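Updated in November, after the Balbridge sheet was redrawn.

These notes cover working out a walking route from a paper map at home, before you set off. You need the map, a pencil, a strip of plain paper and a notebook. The worked figures are for the walk from Ferkby to Balbridge.

## 1. Mark the start and finish

Find both places and ring them lightly in pencil. If you are coming by bus, ring the stop and not the village name. The name on a map is often printed well away from the houses.

Write down the grid reference for each end. Read the numbers along the bottom first, then up the side.

## 2. Measure the distance

Lay the edge of the paper strip along the route. At each bend, make a tick on the strip, turn it to follow the next stretch and carry on. When you reach the finish, hold the strip against the scale bar and read off the total.

Paths wiggle more than the map shows. Add a bit for this, more in woodland than on open ground.

## 3. Work out the climb

Follow the route again, this time looking only at the contour lines. Note the height at every low point and every high point. Add up the uphill parts and ignore the downhill ones.

From Ferkby the path leaves the river at 75 metres and reaches the top of the ridge at 237 metres. There is one climb, so the total is 162 metres.

If contours give you trouble, spend some time with a raised relief map, where the ridges stand up from the sheet and you can run a finger along a valley. Many libraries and visitor centres have one.

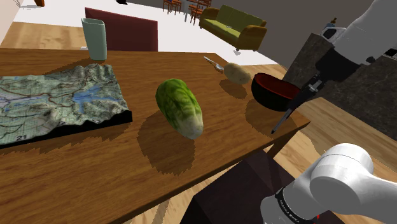
## 4. Estimate the time

Allow 15 minutes for each kilometre on a good path, then one extra minute for every 10 metres of climb. Ferkby to Balbridge adds 16 minutes for the ridge.

Stops are not included. Put them in separately, and be generous with lunch.

## 5. Pick your turning-back points

Choose 2 places where you could leave the route and get down to a road. On this walk they are the gate above Riquelme Farm and the track end at Zallent. Next to each one, write the time by which you should have passed it.

## 6. Copy it out

Put the following on one page:

- start and finish references
- distance and climb
- time for each leg
- turning-back points
- time of the last bus

Leave a copy with someone at home and tell them when you expect to ring.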